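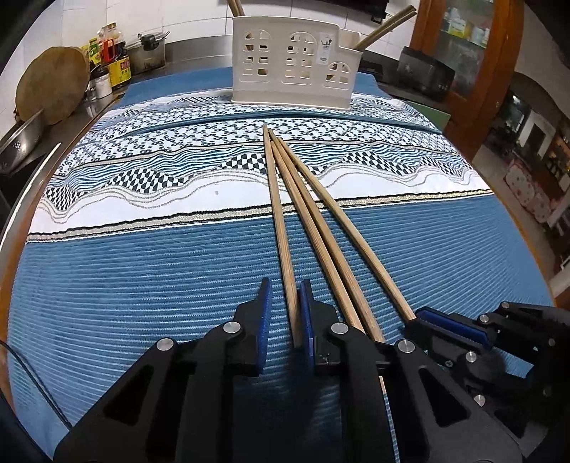
Three long chopsticks on the blue and white cloth

Kunura Supper Club, table planning meeting, May

Opened 6:40. Pavithra Krishnan in the chair, minutes by Lakshmi Bangera.

1. Tablecloth. Everyone loves the wavy checkered bands! Agreed to keep this cloth for the long table and look for plain napkins so the pattern gets its due.

2. Chopsticks. Lakshmi likes the long ones for the hot pot night (so much better for reaching the middle). Agreed to order 56 pairs from Hudwood. Pavithra to ask Gumer about rests, blue if they have it. 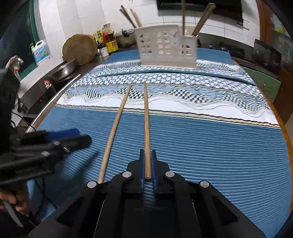
Long chopsticks, table planning

3. Menu. Saha noodles to open, dumplings after. Great excitement about the dumplings. Tasting to be set up by Lakshmi.

Closed 7:25.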